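Inicio | Datos | Documentación | Descargas | Contacto

Este sitio utiliza cookies propias para medir las visitas. Aceptar | Configurar

# Léxico textil Tirnance

Versión revisada en noviembre. Corpus léxico en español sobre tejidos, ligamentos y acabados, extraído de catálogos comerciales y fichas de taller.

## Contenido

- 3,548 entradas, una por línea, en UTF-8
- 308 términos con variante regional
- 4 archivos TSV: `lemas`, `variantes`, `fuentes`, `notas`
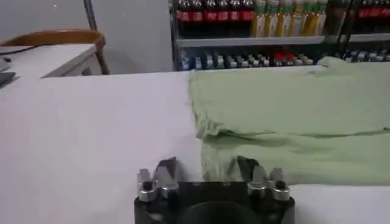 El campo `lema` va siempre en singular y en minúscula. Las variantes gráficas (sarga / sarja) comparten identificador y se distinguen por el sufijo numérico.

## Anotación

La categoría se asignó a mano según la guía Statimton. Los casos dudosos - sobre todo nombres de color usados como nombre de tela - llevan la marca `rev`.
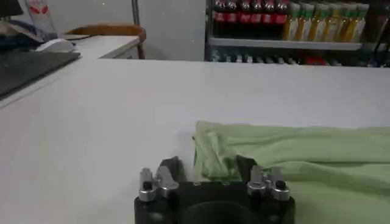 Las definiciones no superan 20 palabras. Cuando la fuente da más de una acepción, cada acepción ocupa su propia línea.

## Limitaciones

Cobertura escasa de tejidos técnicos y de léxico andino. No apto para normalizar tallas ni medidas.

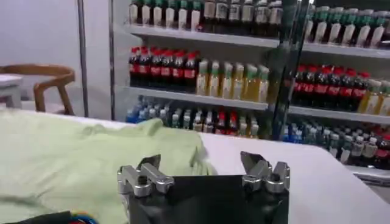 **Sarmiento**
Responsable de mantenimiento del corpus

Los errores se comunican en el repositorio Wisico, indicando identificador y archivo.

Imprimir | Enviar por correo electrónico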